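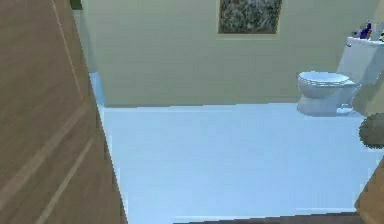

Bathroom door: swing in or swing out?

plarnby_porch
2022-07-07
Hi all! We're finally redoing the little bathroom in our house on Krajewska Lane (the oldest part went up in 1831, so not one corner is square) and my husband and I can't agree on the door. I want it to open out into the hall so we get some floor back. He says that's asking for a bruised elbow every morning. What did you all do?

hingeandbracket
Out, every time. My mother slipped in hers back in March and we couldn't push the door in to reach her - she was fine, bless her, but I rehung ours that same month and I sleep better.

Godura_Gal
I'm with your husband, sorry! Our hall is narrow and with 4 kids running through it an outward door would be a menace. Have you thought about a pocket door?

hingeandbracket
Pocket doors rattle, and you hear everything through them. I wouldn't wish one on a guest.

Godura_Gal
Ours is a Brastgate and it doesn't rattle one bit, thank you :)

plarnby_porch
Oh dear, I didn't mean to start anything! We were quoted 3000 for a pocket door with the wall work, so that's out for now. I'll tape the swing on the hall floor tonight and we'll both walk around it for a week.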